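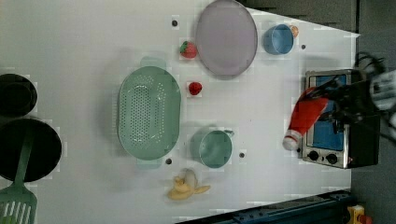
Vanasov has released version 2 of Penivero, its software for recording robot tasks shown by a person, either by moving the arm by hand or by driving it from a remote control station. The release is aimed at tabletop work with mixed objects, where rigid and soft items share the same space. On a table holding a mint green colander, a teal saucepan and a toy toaster oven, a gripper closed on a red cloth item with a fluffy white cuff presents a different control problem from the same gripper closed on a pan handle, and earlier versions of Penivero recorded both in the same way. Version 2 stores them differently and lets the operator mark the change during the recording.

4 min read

The new version is available from August to all holders of a current Penivero licence. It runs on existing control stations and needs no new hardware.

Two ways to show a task

Penivero has supported hand guiding since its first release. The operator holds the arm near the wrist, moves it through the task and opens or closes the gripper with a thumb switch. The software records joint angles, gripper width and motor current at a fixed rate. Remote control was added later, using a small leader arm whose movements are copied by the working arm.

Until now these two methods produced separate file types, and a recording made by hand could not be combined with one made remotely. Version 2 uses a single format for both. A task may be started by hand, paused, and finished from the control station, with the join saved as a marked point in the same file. The software checks the position of the arm on each side of the join and refuses to continue if the difference is greater than the limit set by the user.

Handling of soft items

Cloth and other soft items change shape when gripped, so gripper width alone says little about whether the item is held. Penivero 2 records motor current and width together as a grip trace, which can be viewed next to the camera pictures during review. Operators can set a lower closing force for a named section of the task. If the trace drops below a chosen level, the section is marked for checking and the recording carries on.

"Most of the poor recordings we were sent had been spoiled in the first moments of the grip," said Valdir Evangelista, head of product at Vanasov. "The operator saw the cloth slide, corrected for it, and finished the task. In the file that looked like a clean run. We wanted the correction to be kept and labelled, as it is often the useful part."

Labels for corrections are added with a foot pedal or a key on the control station. They can also be added afterwards. Labels do not alter the recorded movement.

Trial results

The software was tried over 14 weeks at Türkmen, a contract automation firm that prepares training recordings for its own customers. Operators worked with household items on flat tables under an overhead camera. Each session used one arm and one operator.

In the trial, 97 per cent of recordings passed the format check at the first attempt. The time needed to review a recording fell by 23 per cent compared with the previous version, measured from opening the file to accepting or rejecting it. The trial did not measure how well robots trained on the recordings performed, and Vanasov makes no claim on that point in this release.

Türkmen reported two faults, both of which have been corrected. In the first, the foot pedal label was stored one sample late when the arm was under hand guidance. In the second, a paused session lost its force setting if the control station was restarted. Users of the preview build should install the full release before making further recordings.

Safety settings

Speed and force limits set on the robot controller remain in charge at all times and cannot be raised from within Penivero. When a session passes from hand guiding to remote control, the arm is held still until the operator has released the wrist switch and confirmed the change at the station. Sites that use both methods should review their own risk assessment before turning on combined sessions. The feature is off by default.

File access and older recordings

Recordings made with earlier versions can be converted with a command-line tool supplied with the release. Original files are left unchanged. Converted files have no grip trace where motor current was not stored, and the review screen shows this section as blank.

Export to Arnus, Vanasov's storage and search service for recordings, is included. Arnus users can search by correction label, by method of demonstration and by force setting. Files held elsewhere can be exported as plain tables with matching picture folders.

Licence holders will find the installer and release notes in their Vanasov account.

Related items

Penivero: setting up a leader arm for remote control
Arnus adds search by gripper width
Converting older recordings: notes for site managers
Türkmen and Vanasov extend recording agreement
Hand guiding and wrist switches: updated guidance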